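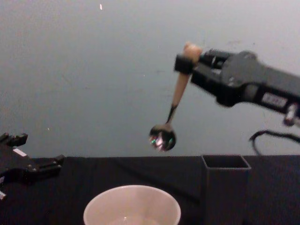
2 min read

Porberg soup kitchen moves to take-out meals through the summer

20/05/2020

The community kitchen on Flelano Street in Porberg will keep its dining room closed through the end of the summer and go on handing out packed meals from the side door, its board said in a notice to guests this week.

The kitchen stopped serving at tables in March. At that time it was giving out 200 hot lunches on a normal day. The number has since gone up to 268, and the board expects it to stay there while the furniture plant in Zulby is shut and many of its workers are without pay.

Lunch is handed out from 11:30 a.m. to 1 p.m. Guests are asked to line up along the fence on the parking lot side, where marks have been painted on the ground six feet apart. A face covering is required at the door. People who do not have one can ask for one at the table by the gate.

The menu has changed along with the service. Soups and stews are now made thicker so they travel better, and salads have been dropped for the time being. Each bag holds one hot dish, bread and a piece of fruit. A meal without meat is offered every day, but guests need to ask for it before the bag is packed.

Cutlery is no longer included. The kitchen ran out of plastic spoons in the spring and the supplier could not say when the next order would arrive, so guests are asked to use their own at home. Anyone who has no kitchen or cutlery can get a metal spoon to keep. Donations of clean, undamaged spoons and forks can be left in the bin inside the front entrance.

Much of the bread comes from the Borbély bakery, which has delivered 37 loaves each morning since the change. The bakery had been selling most of its bread to restaurants and said it will go on with the deliveries at least until those customers reopen.

Costs have risen too. The kitchen spent $2,342 on lids, bags and containers last month, an item that barely showed up in its budget before. The town has agreed to cover half of that bill – the rest will come from the fund normally set aside for the fall dinner, which has been canceled.

A delivery route for people who cannot leave home now covers Porberg and the north side of Zulby. There is room for a few more addresses on the Zulby end. Requests can be made by phone on weekday mornings, and the first meal normally arrives two days after the call. Drivers leave the bag on the step, knock and wait at the curb until the door is opened.

The clothing room and the shower remain closed. Mail can still be picked up at the office window after lunch ends.

The board will look at the dining room again at the end of August. If it reopens, seating will be limited to two guests per table and lunch will be served in two shifts.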